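Packing snacks into a paper carry bag without crushing them or losing a handle?
Posted in Gifts & Parties, 2479 views

Huệ Ngô
Hi all! I'm putting together snack bags for my cousin's housewarming in July and I'm having a ball doing it, but my packing is hopeless. I'm using the bakery-style paper carry bags with twisted paper handles, and everything going in is light: chips, lollies, a couple of soft packets, maybe a box of Skilo crackers if they fit. The tall packets slump to one side and the small stuff vanishes at the bottom. I also lost a handle on the last one when I picked it up by one side (my own silly fault, I know). Is there an order that works? And do you fold the top over or leave it open? They'll be going by car to Likthorpe, so there will be corners!

Sang Hà
Oh, I love doing these! I've made almost 200 over the years for school fêtes and street parties and I still get excited about picking the colours.

Open the bag right out first and run your hand around the inside so the bottom sits square on the bench. Then build from the back. Tall packets stand up against the back panel, and whatever is shorter goes in front. 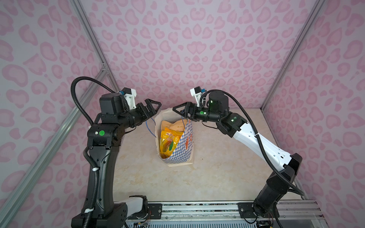
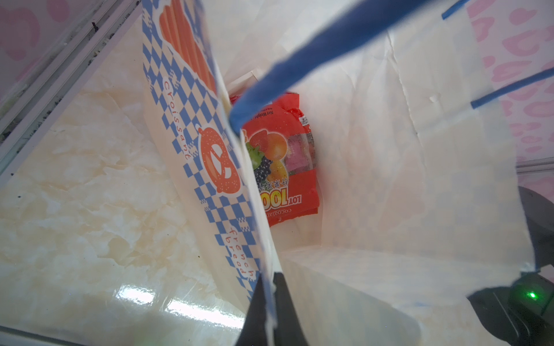 With lollies I like the printing facing out, but I'm relaxed about it, and half the fun is rummaging through anyway. Flat packets can lie down across the bottom as a bit of a floor, and the chips go in last, puffed up and upright so nothing sits on them. Don't fret if something tall leans. The yellow snack bag in the first photo has a tilt to the left with a cream packet poking up behind it, and I think that looks generous and cheerful, like a bag that's bursting to be opened! If you want it straighter, scrunch up a sheet of tissue paper and tuck it down the low side.

For the handles, bring both together before you lift, every time, and keep your other hand under the base when you're loading the car. A dab of craft glue where the paper twist meets the bag helps too, but leave it overnight. I'd never fold the top on these. You crease the print and the handles end up in a tangle.

For the corners, get a shallow carton and stand 3 bags in it side by side. Works a treat, even on the road out to Likthorpe.

Stubbs
just double bag it

Briseo
Agree with Sang on leaving the top open. I'd skip the glue though, mine went through the paper and left a shiny mark on the front. I put 2 strips of clear tape on the inside instead, over the spot where the handle is attached, and they've held up beautifully. Also, Huệ, try the crackers on their side. Have a wonderful housewarming!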